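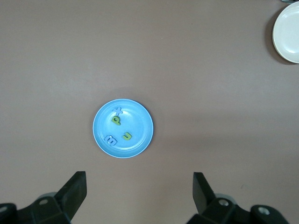

Blue plate with foam letters

About Mislow

Mislow is an eating-out guide to Cistbridge and the villages close enough to get home from on the last bus. We have been to nearly 70 restaurants, cafés and pubs so far and written up 64 of them. The rest shut before we could publish, or we fell out among ourselves over what to say and the page is still sitting in a folder.

Most pages like this one tell you that the people behind them are passionate about food. We don't know how you would check that. We like our dinner, we live in the area, and we got tired of choosing where to eat from lists in which every place had four and a half stars and a "buzzing atmosphere". A town the size of Cistbridge can't have that many outstanding burgers. We went to see, and it doesn't.

How we work

We book under an ordinary name, or turn up and wait for a table like anyone else. We pay the bill. We go at least twice before we write anything, once in the week and once at the weekend, and if the two visits were very different the review says so. We order the things people are likely to order. If there is a pie on the board we have the pie. Tasting menus we treat with some suspicion, having sat through a few, though we will do one if it is what the place mainly sells.

We do not give stars or marks out of ten. We tried it at the beginning and found that readers looked at the number and skipped the rest, including the part where we explained that the lovely food had taken an hour and a half to come. What you get now is a few paragraphs, the price of a main course and a drink on the day we went, and a line at the bottom saying whether we would go back with our own money. Sometimes that line just says "perhaps".

Prices go out of date quickly. We check them when we can, and we can't always.

What we don't believe

We don't believe a menu that says everything is local in the middle of winter and has asparagus on it. We don't believe "hand-cut" or "artisan", and we are getting doubtful about "small plates", which in several kitchens near the station seems to mean a starter at the price of a main with no bread. "Family-run" may well be true and tells you nothing about the gravy.

We don't put much faith in awards either. A good number of those framed certificates by the till are sent out by firms that charge the restaurant to enter, then charge again for the frame. There are fair ones. When we mention an award in a review it is one where we could find out who the judges were and whether they had eaten there.

Nor do we take opening-week praise very seriously, our own included. Everyone is trying hard in the first week and half the room is friends of the owner. We leave a new place alone for two months, which annoys some readers, who would like to know straight away whether to bother.

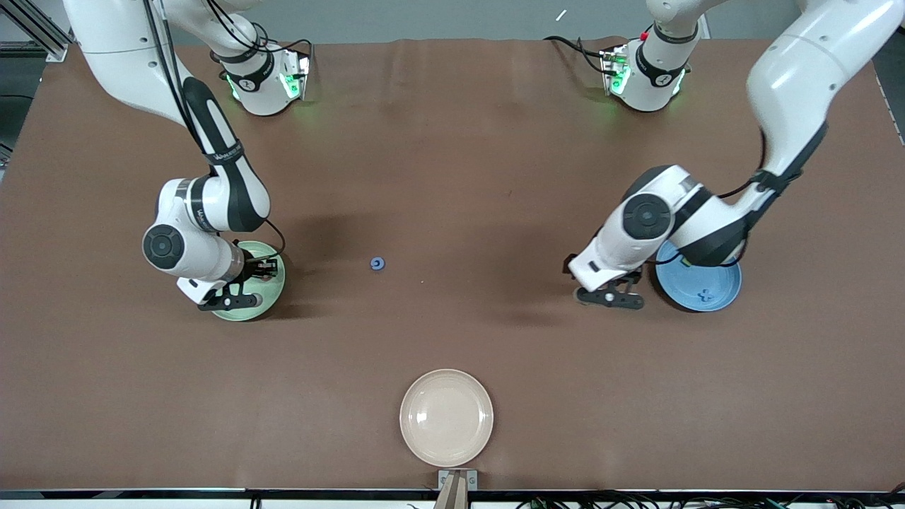 Surely you must get a free pudding now and then, one reader wrote to us in June, and if you did, how would any of us know? You wouldn't, and it was a fair thing to ask. So the rule is written down here where you can hold us to it. If something arrives that we didn't order, we ask for it to be put on the bill. If the staff won't do that, the review mentions it. It has happened a few times, mostly with coffee, and once with a very large amount of rhubarb crumble.

Who pays for it

We do, mainly. The site costs little to run and the dinners cost a great deal more. There is a printed version, the Mislow Pocket List, sold in the Ashby Road newsagent and at the Endwood farm shop, and the money from it covers some of the meals in a good year. We take no advertising from anywhere that serves food or drink. We do take it from other local businesses, and you will find their notices at the foot of each page, clearly marked, with no say in what is above them.

Every so often a marketing company offers to "partner" with us.
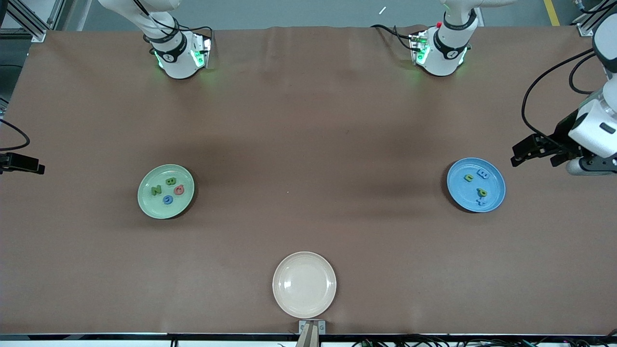 The offer is always much the same. They would supply the words, we would supply the good name, and the reader would be none the wiser. We say no, and then they write again with a different logo. If you ever read something here that sounds as though it came from an email like that, please tell us, as we would want to know how it got in.

Where we cover

The town centre, the streets off Ashby Road, the canal side as far as the lock, and Endwood. We used to include the retail park but gave up. The places there are chains, their food is the same as it is everywhere else, and you know already whether you like it. Seven of the villages have a pub that does food in the evening and we try to get round them all each year. One or two are hard to reach without a car. If we went by taxi we say what it cost, as it can easily double the price of a plate of scampi.

We are weak on vegan food and know it. The reviews we have were mostly written by people who would have had the lamb. We are also thin on breakfast, for the simple reason that none of us is much good before ten.

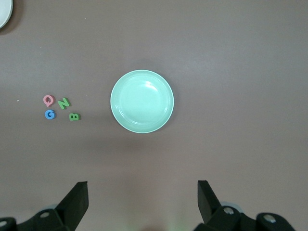 Children's menus are another gap. We have covered them when there was a child to hand, and the verdict was usually chips. A proper look at which places welcome a family of five at half past five, and which only say they do, is something we keep meaning to get on with.

If you think we are wrong

You may well be right. Kitchens change hands, cooks leave, and a bad night can happen to a good place. If your meal was nothing like ours, write and tell us when you went and what you ate. We read everything. We don't print anonymous praise that arrives in a bunch on the same afternoon, and you would be surprised how often it does, or possibly you wouldn't.

Owners can reply too. A reply goes up under the review in full, spelling and all, as long as it is about the food or the service. We won't take a review down because it is unkind. We will correct it if it is wrong, and the correction goes at the top.

The contact form is at the foot of the page. Please don't use it to book a table, as we are not a restaurant, though people do try.

Page last updated 2024-10-15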